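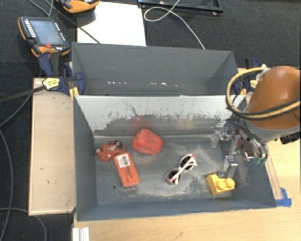
Section 9. Making Up and Using the Citric Acid Descaling Solution

Welcome back, and thank you for getting this far in the guide. If your Felus water heater has been running for a season or two on hard water, there will be a chalky crust inside the tank by now, and this section takes you through getting rid of it. The crust is mostly calcium carbonate, the same stuff you find in a teakettle, and a mild acid will dissolve it and give off carbon dioxide as it goes. You will hear a gentle fizzing, a bit like a freshly poured soda, and that is exactly what you want to hear.

Set aside a whole morning if you can. Most of the time is waiting, so bring a book.

What you need

Citric acid powder, food grade (Gradavus sells it in tubs, and any other pure powder is fine)
A plastic bucket that holds at least 10 liters
A plastic or wooden stirring stick
Rubber gloves and safety goggles
A kitchen scale
A packet of Shawky pH strips
Baking soda, for the clean-up

CAUTION: Never mix descaling solution with bleach or with any cleaner that contains bleach. The two together give off chlorine gas. If you have used bleach anywhere near the drain, flush it with plenty of cold water before you begin.

CAUTION: Do not use this solution on a heater with an aluminum or galvanized tank. The acid attacks both. The tank material is given on the rating plate beside the drain valve.

Preparing the solution

1. Turn off the power to the heater at the wall and close the cold water inlet. Let the tank cool all the way down. Overnight is best.

2. Drain the tank through the lower valve, following the steps in Section 4, then close the valve again.

3. Put on your gloves and goggles, and open a window.

4. Pour 9 liters of lukewarm water into the bucket.

5. Weigh out 100 grams of citric acid for each liter of water, so 900 grams in all. Add it a little at a time, stirring as you go - it dissolves happily enough, but if you tip it all in at once it will clump at the bottom.

6. Keep stirring until the liquid is clear.

Note: The bucket may feel cooler as the powder dissolves. Citric acid takes in heat when it goes into water, so there is nothing wrong with your batch.

Descaling the tank

7. Open the vent cap, then pour the solution slowly through the service port. Leave the vent cap open the whole time so the gas can get out.

8. Wait 90 minutes. If the fizzing is still lively at the end, give it another 30 and check again.

9. Drain the spent solution back into the bucket. It will probably be cloudy.

10. Stir in baking soda by the spoonful, letting the foam settle between spoonfuls, until a pH strip reads close to 7. You can then pour it down a household drain with the tap running.

11. Fill and drain the tank with fresh water three times. Test the last rinse with a strip and compare it with your tap water. The two should match.

12. Close the vent cap and service port, refill the tank, and only then switch the power back on.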